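Chapter 4

Striking Things: The Mallet, the Block and the Bench

Before you begin

By the end of this chapter you should be able to choose a mallet for a given job, hold it so that your wrist is still on speaking terms with you in the evening, set out a striking surface, and hit a small mark on purpose. The last of these takes longest. You will need your notebook, the cloth from Chapter 2 and a certain amount of patience from whoever lives downstairs.

4.1 A tool that everybody thinks they can use

Hand a class of beginners a chisel and they go quiet. Hand them a mallet and they start tapping the furniture. There is something about a lump of wood on a stick that persuades people no instruction is needed, and for the first minute or so they are right. Trouble arrives with the second minute, when they are asked to strike the same spot again.

The mallet is old, simple and easy to make badly. It has a head and a handle, and most of what can go wrong with it happens where the two meet. A handle that fits loosely will rattle and then, at a moment of its own choosing, leave. One that has been forced in may split the head along the grain. Nimal Debnath, who taught the first version of this course at the Kudari workshop, kept a shelf of failed mallets above the door and refused to label them. Students were expected to work out each cause of death for themselves, and the arguments could last through lunch.

A wooden mallet is used where a steel hammer would leave its signature on everything. Wood striking wood spreads the blow and forgives a little bad aim. It also wears. Nicks along the edges of the head are ordinary and no cause for shame, but a crack running in from the end grain means the tool has retired, whether or not you have been told.

4.2 Weight, length and other excuses

Beginners nearly always pick a mallet that is too heavy. A heavy head does feel impressive on the way up. On the way down it goes where it likes, and you go with it. For the exercises in this chapter, choose one you can hold level at arm's length while you read this paragraph aloud. If you had to stop at "impressive", put it back and take the next size down.

Handle length is a matter of reach. Hold the mallet near the end for a full swing and closer to the head for light taps. Afroza Matubbar's rule at the Lidari evening classes was that your hand should move along the handle during a job at least once, and that a hand which never moves belongs to someone who has stopped thinking. She was hard on people, but her joints fitted.

Look at the grain before you look at the price. On the handle it should run from one end to the other without wandering off through the side. A little drift does no harm in a light mallet. In a heavy one it is where the break will start.

4.3 The striking surface

A mallet needs something to argue with. At home this is too often the kitchen table, and the table loses. Lay a plain cloth first, wide enough that you stop worrying about the edges, and put a flat board on it. A plain colour makes small pale things easier to find when you have put them down and forgotten them, as you will.

The target for Exercise 4A is a row of three red dots. They give you a first blow, a second blow and a chance to find out whether the second was luck.
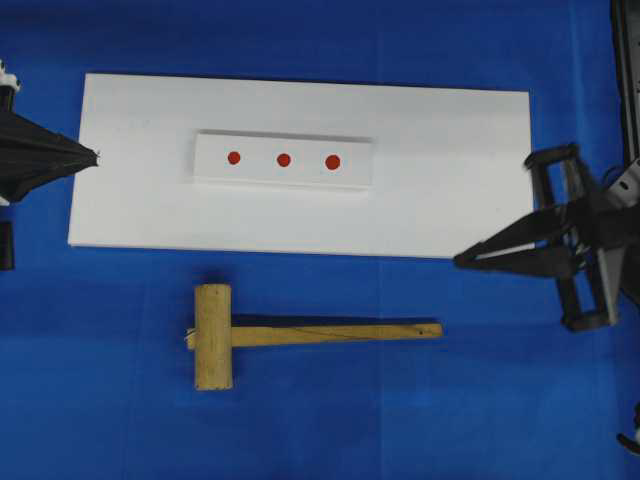
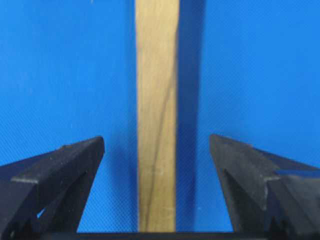
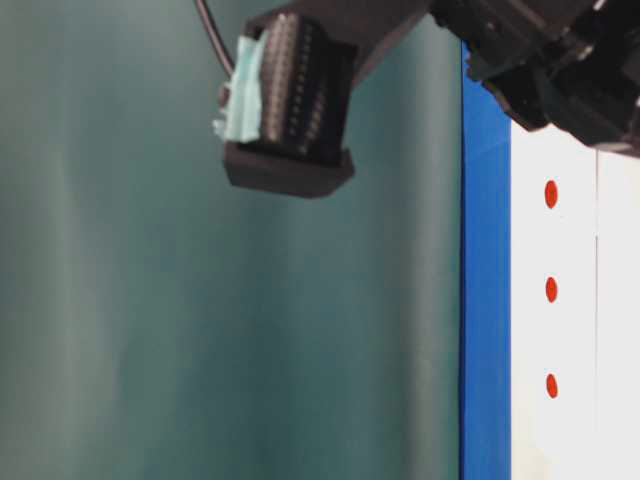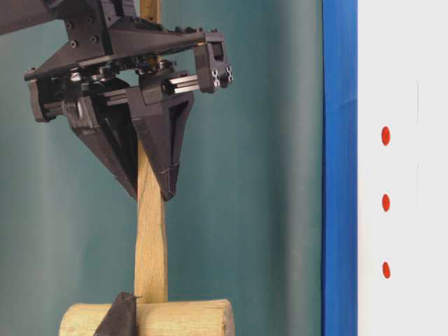
Standing a mallet up by its handle and lowering it without a swing is a perfectly good way to start, and the first part of the exercise asks for just that. Bring the head down over the left-hand dot, let it rest, lift it and move along. It feels faintly ridiculous. Rizwan Thambiah, who went on to make very fine boxes, said he spent his first September doing it with the curtains drawn.

Exercise 4A

Part one. Touch each dot in turn with the head, going left to right and then back. Do not strike. Carry on until you have made 22 touches without missing.

Part two. Repeat with a light tap, using only the weight of the head. Listen as well as look. A flat blow makes one sound and a tilted blow makes two, very close together.

Part three. Change hands. Write down what happened, including the parts you would prefer to leave out.

4.4 What to do about noise

Sewwandi Weerakoon's advice was to warn the neighbours beforehand and bring them something you had made afterwards. This works well until they have enough spoons. A folded blanket under the board will take the ring out of each blow, though it also takes away some of the force, and you may find yourself hitting harder to make up for it. Use a thinner blanket, or practise at a kinder hour.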